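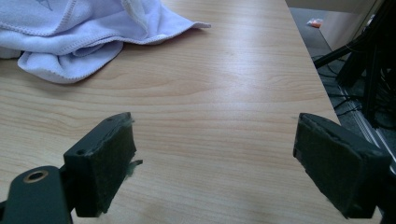

Chapter 7
Looking After a Two-Finger Hand Gripper

In Chapter 6 you set up the fixed arm and its guarding. The hand-held gripper used beside it is a simpler machine, but it needs more frequent attention. It gets carried, put down on benches and passed between people, and its pads touch everything it picks up. Most faults that trainees report on a hand gripper come down to worn pads, a loose finger or a dirty pivot, and all of these can be found with ordinary tools.

This chapter uses the Stonano hand gripper as its working model. If your workshop has a different make, the order of work is the same, but take the settings from the maker's sheet.

By the end of the chapter you should be able to:

inspect gripping pads and decide whether to clean or replace them
remove and refit a finger on its bracket
check that the fingers close square to each other
fill out a service card correctly

7.1 Parts you will work on

The gripper has two fingers that face each other. Each is a rigid block with a soft pad covering its gripping face. On the model shown at the head of this chapter, the pads are dark green with a felt-like surface, and the left finger sits on a bracket whose rounded end has a hole lined with a brass-coloured ring. The same finger has a small screw hole near its upper corner.

In this book, "finger" means the block and pad together. "Pad" means the soft covering only. Keep the two words separate on your service card, as the parts are ordered separately.

7.2 Pad wear

A felt pad wears by shedding. The first sign is usually a few loose fibres standing out from the side of the pad, as on the left finger in the opening photograph. Specks of lint on the surface are a different matter. Lint comes from outside and can be lifted off, while frayed fibre belongs to the pad and should never be pulled.

To inspect a pad:

1. Open the fingers fully and rest the gripper on a clean, flat surface.
2. Wipe the block and bracket with a dry microfibre cloth. Do not rub the face of the pad.
3. Lift lint from the pad with low-tack tape.
4. Trim stray fibres with small scissors, level with the pad.
5. Press along each edge with a fingertip. A lifting edge means the pad must be replaced.
6. Measure the thickness at the centre. Replace the pad if it is under 2 mm.

Always replace both pads together. A new pad facing an old one will hold a part off centre.

7.3 How often

In the training cell at the Zindville campus, pads are inspected after every 40 hours of use and the pivots are cleaned at every second inspection. Salvador Torres, who wrote the cell's service schedule, started with an interval of 25 hours and lengthened it when the cards for June showed no change in pad thickness between checks. Your own interval should be set the same way, from written records.

A sample entry from the Zindville cards:

Date: July 13, 2018
Unit: hand gripper 16
Pads: left frayed at side, trimmed. Right, lint removed.
Bracket screws: tight
Pivots: not due
Checked by: S. Torres

Notice that the entry names the finger, the fault and the work done. "Pads OK" would tell the next person very little.

7.4 Before you begin

Disconnect the gripper from any power or data lead and coil the lead clear of the walkway. Remove rings and loose bracelets. Have a small tray ready for screws, and lay the fingers down in the order they come off, left finger on the left.

Section 7.5 covers taking the first finger off its bracket.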